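Oduor Kashindye
2018-08-08

Spare room, part two. The lodger's things are going to Brerkstead on the van and I said I'd get the bedroom done before then. Posting as I go, same as I did with the kitchen.

1/ Clothes first. I started with anything that creases, as those take the longest and I didn't want to be doing them tired. Iron was already put away so folding will have to do.
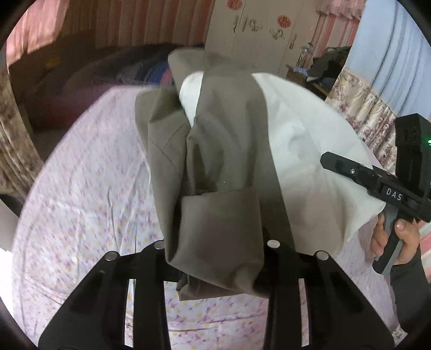

2/ My mother always folded from the shoulders and I fold from the hem. She says mine come out with a line across the middle. They do sometimes. A night on a hanger sorts most of it.

3/ Someone asked about mothballs. No. The wardrobe at the Brerkstead end is new and I don't like the smell. Cedar blocks if anything. Bosa on the market has them.

4/ Van is from Mwakalinga. They quoted for 32 boxes and a mattress. I said we'd be under that and the man said people always say that.

5/ Tea. Back in a bit.

6/ Bedding next. Rolling takes up less room than folding if you've got the length for it, and you can put a strap round the middle. I learned that moving out of Cliltwood, where the stairs were so narrow that nothing folded square would go round the bend. 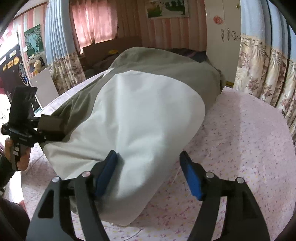
7/ I've left the curtains till last on purpose, as I'd like the room dark enough to sleep in tonight. The picture over the bed can come down tomorrow with the kitchen clock, both wrapped in towels. Same with the poster, which wants rolling and a tube. The walls are staying as they are. I know stripes aren't for everyone but the paper's sound and I'm not stripping it in this weather.

8/ To the person who asked, the deposit was dealt with in February. Nothing to do with the wallpaper.

9/ Last of the smart clothes. Jackets get folded lengthwise, collar turned back, and they go on top of whatever else is in the box. Shirts go with them. If a pocket flap won't lie flat I leave it, it'll press out later.

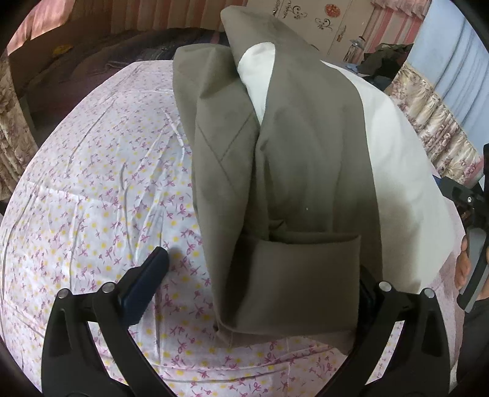 10/ Labels. Room on the side, owner on the top. Marker pen on the cardboard itself, sticky labels come off in the van.

11/ Van comes at 5. Shoes and the curtains still to do.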